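# Karniron to recall 1,079 delivery vans over delayed braking response
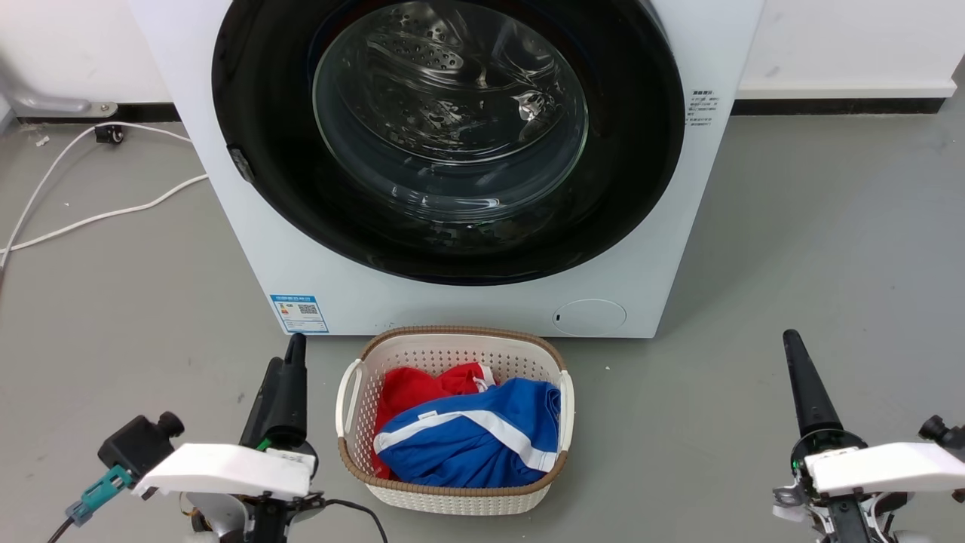
*A white front-loading washing machine.*

BROTDEN, July. Karniron will recall 1,079 electric delivery vans after a review of driver-assistance records found that automatic emergency braking could respond late when a vehicle ahead was partly outside the lane. The recall covers every Esteves van built with the first version of the forward sensing unit.

Most of the affected vans, 872 in total, are used by the appliance and furniture delivery service Finside. The others are leased to smaller carriers in the Brotden area.

Karniron opened the review after a Finside van struck the rear corner of a trailer stopped on the shoulder of a two-lane road. The trailer extended into the van's lane. Records from the van show that the system detected the trailer but first classified it as a roadside object. The driver applied the brakes before the system issued a warning. No injuries were reported, and both vehicles were moved from the road before evening traffic.

Engineers repeated the conditions on a closed track in 300 test runs. In 30 of them, the warning came later than the company's own standard allows. All of the late warnings were recorded at speeds above 35 miles per hour, with the stopped vehicle less than halfway into the lane. Braking performance with a vehicle fully in the lane met the standard in each run.

The repair is a software update that changes how the sensing unit treats objects at the lane edge. Technicians will also check the mounting bracket behind the windshield and replace it if it is out of alignment. The work takes less than two hours per van and is free to owners and leaseholders.

Finside vans will be updated at the company's Brotden depot, beginning with those assigned to highway routes. Other carriers will receive a letter with the address of the nearest service location. Vans may stay in use until the repair is complete, but drivers should leave extra distance near stopped vehicles and should not depend on the automatic braking system.

Vans built with the second version of the sensing unit are not part of the recall. The version number is printed on the plate inside the driver's door.

Fleet managers with questions can contact the Karniron service desk between 8 a.m. and 6 p.m.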